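Thread on sorting kitchen tools into bins, for anyone moving into a small place or sharing a kitchen. I have done this a few times now and the system has settled down.

1/ My drawers at the Bremorthorpe apartment were the usual mess. Three drawers, all of them "miscellaneous." I pulled everything out in April and put it on the table. 123 pieces, counting the corn holders.

2/ First pass was getting rid of duplicates. I had four can openers and one of them worked. I got the pile down to 58 and gave the good extras to the swap shelf at Stamatopoulos Hardware.

3/ Second pass was sorting by what the thing does to you if you grab it without looking. Sharp, not sharp, and awkward. Awkward means whisks, ladles, the potato masher, anything that jams a drawer.

4/ I don't use drawers for any of it now. Open plastic bins on a shelf, one color per group. You can pull the whole bin out and set it next to the stove, then put it back when you're done.

5/ On bins: mine are from Drodetura, the plain kind with no lids. The 30 cm ones fit a standard spatula lying down. The next size down does not, and I own two of those if anybody wants them.

6/ Somebody asked if the color matters. Pick whatever you want, but don't change it later. I switched two colors around in June and was still reaching for the wrong bin weeks afterward.

7/ Labels: I tried them. Masking tape came off in the dishwasher and the printed ones went gummy. The colors do the job fine without them.

8/ Wash the bins before you fill them, and again every month or so. Crumbs get into the corners no matter what you do. A bottle brush reaches better than a sponge.

9/ Pictures. Wooden table, colored plastic.

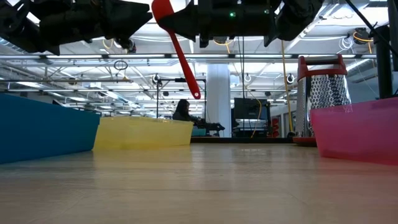
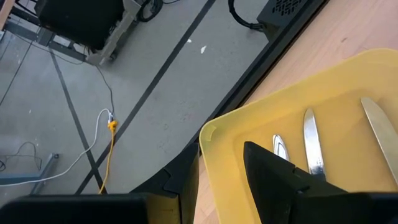
10/ Knives are the part people argue with me about. A block or a magnetic strip is better for the edge, and if you have the counter space you should get one. I don't, so mine go in a bin and I follow two rules. All the blades point the same way, like the two lying in the yellow tray in the second picture, and nothing gets stacked on top of them. If you have to dig for a knife, the bin is too full.

11/ Graters don't go in a bin at all. A box grater takes up half the space and scrapes whatever is next to it. Stand it on the shelf beside the bins with the handle up.

12/ Silicone spatulas can go with anything that isn't sharp. Keep them away from blades. I nicked a good one that way and the nick turned into a tear by the end of the week.

13/ Total cost for me was $29, all of it bins. The shelf was already there.

14/ Next I'm doing the pantry at the Tudomberg place, which has deeper shelves and no light. I expect to need taller bins for the bottles. Will add to this thread when I get to it.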